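Umden Quilt Show Moves to a Bigger Hall
14/03/2024

The Umden quilt and home sewing show is getting a new home this July, and if you have ever tried to squeeze past the bed quilts in the old church hall, you will know how welcome that is! The show has taken the main floor at the Birkska center for its full run, with space for around 600 pieces and proper hanging rails for the large ones.

Tamer Darwish, who has organized the show since it began, signed for the hall last week and still sounds thrilled. "We turned away some gorgeous king-size quilts last year and it broke my heart," he said. "Now we can hang them flat, with light on them, and people can step back and see the whole pattern."

The class list has grown too. There are 11 classes in all, and two of them are brand new. One is for pillow covers and shams of any size, pieced, appliquéd or embroidered, with any kind of closure. The other is for table linens – runners, placemats, napkins, tea cozies, whatever you like to set out when company comes. Both were asked for again and again in the comment book, and Darwish expects them to fill up fast.
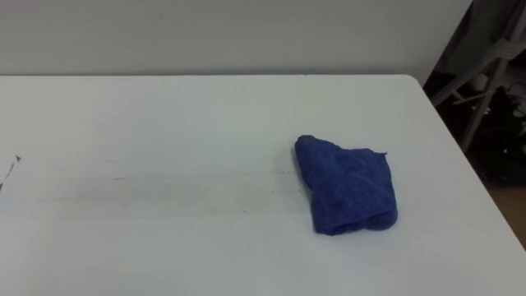
Entry is open to anyone who sews, by hand or by machine, and you don't have to live in Umden. Each person may enter up to five pieces, but only one per class. Beginners get their own ribbon in every class, so please don't be shy if this is your first finished quilt (wobbly binding and all). Children's work will hang together near the entrance, just as it did last year, when the patchwork animals drew the biggest crowd of the day.

The Bataineh fabric shop is back with its scrap swap, which was a huge hit last time. Bring a bag of clean cotton pieces you no longer want, trade it for a bag of someone else's, and go home with prints you would never have picked for yourself. Wool and felt are welcome this year as well, in a separate bin. Please leave knits at home.

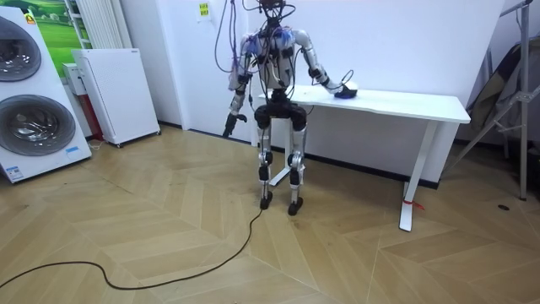 There will also be daily workshops, and the one I can't wait for is the Nirkosness star, a block with long, narrow points that comes out of a single folded strip. It looks fiendish on the page, and then you try it and the folds do most of the work. A finished example in rust and cream is already in the window at Bataineh, along with the pattern sheet. Other sessions cover zipper backs for pillow covers, hand quilting with heavier thread, and fixing a quilt that has come apart at the seams.

Workshop places are small and go by sign-up, either at the shop counter or by mail using the form in the show booklet. Bring your own scissors and thimble. Machines are provided for the zipper session only.

Finished pieces can be dropped off at the side door of the Birkska center during the two days before opening. Pin a label with your name and class to the back, lower left corner, and add a hanging sleeve to anything wider than a crib quilt. The booklet has a drawing of how to sew one.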